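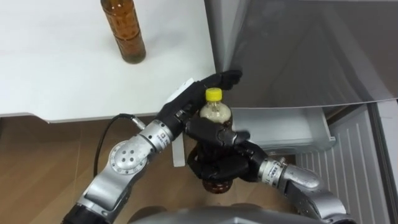

Cleaned the fridge out this morning before the new shelf bins get here. Posting what I did in case anyone else has been putting theirs off.

Started with the bottles. Everything tall comes out first and goes on the table so I can read the dates without holding the door open with my hip.

Threw out 6 things. Two mustards, a jar of capers, a salad dressing from last September, and two sauces I couldn't identify.

Drawers next. Pull them all the way out if yours come out. Mine do if you lift the front a little at the end of the track. Warm water, dish soap, dry with a towel before they go back in.

The grooves on the side panel hold more crumbs than you'd think. An old toothbrush works. A sponge goes right over the top of them.

Stainless door: damp microfiber, then a dry one, wiping with the grain. I used to buy the Dulevance spray for this. Water does the same job on mine.

Kristine Cabanatuan asked what I do about the door gasket. Cotton swab and soapy water, then run a dry cloth along the fold. I do it twice a year.

Bottles go back last, tallest at the hinge side. Open ones in front.

Whole thing took until 11. Freezer is next, probably after we eat down some of the soup.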